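Plates, please

Saturday morning at the Potdale robotics club and the kettle is already on its third go. Two arms, one dish rack, a pile of plates. Regional heat is in July and the team, who enter as Arkix, have picked the washing-up task. Brave.

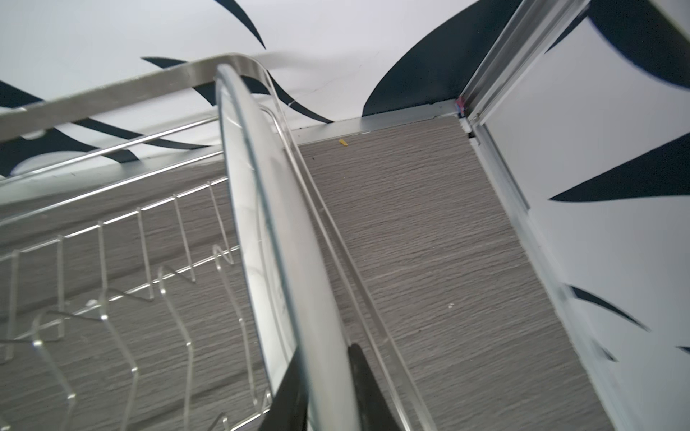
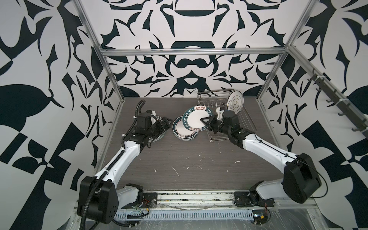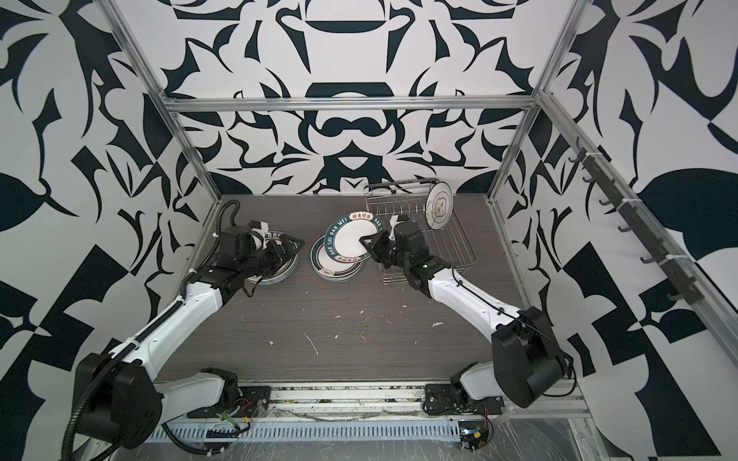

Plates on the table, plates in the rack. 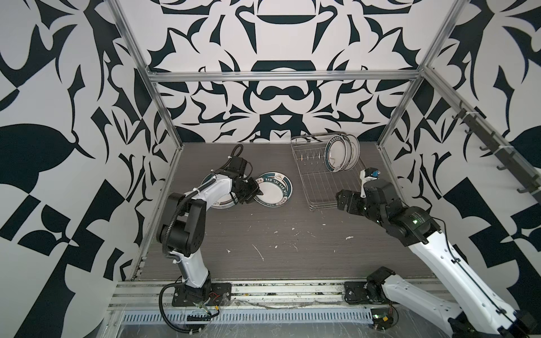
Man-sik Cho runs the club. Used to mend lifts, now teaches evenings at Bestenside college and gives the club his weekends. His rule is simple – write it down before you change it. The log book has 302 entries so far. Some are one word. One just says "why".

The task sounds easy till you try it. A plate flat on a table has very little edge to get hold of. Go in too low and the fingers hit the table, too high and they close on nothing. Then there's the slot in the rack to find, at the right angle, without knocking whatever's in there already.

"I'd of given it to the arms and gone home," says Han, 16, who joined to get out of hockey. "But you end up watching your own hands at tea time. How do I pick a plate up? No idea."

Entry costs £600 a team, travel not included. They've raised £1,266 from a cake stall and a very long quiz, which covers the heat and some spare motors. Motors go more than you'd think.

Rules for the heat: 4 minutes a run, no touching once the clock's going, points off for a chip. Judges choose where the plates start, so learning one layout by heart wont help.

Cho wants the two arms sharing the job properly by Easter. Han wants a go at bowls. Cho says no bowls. They were still at it when I left, and somebody had gone out for more milk.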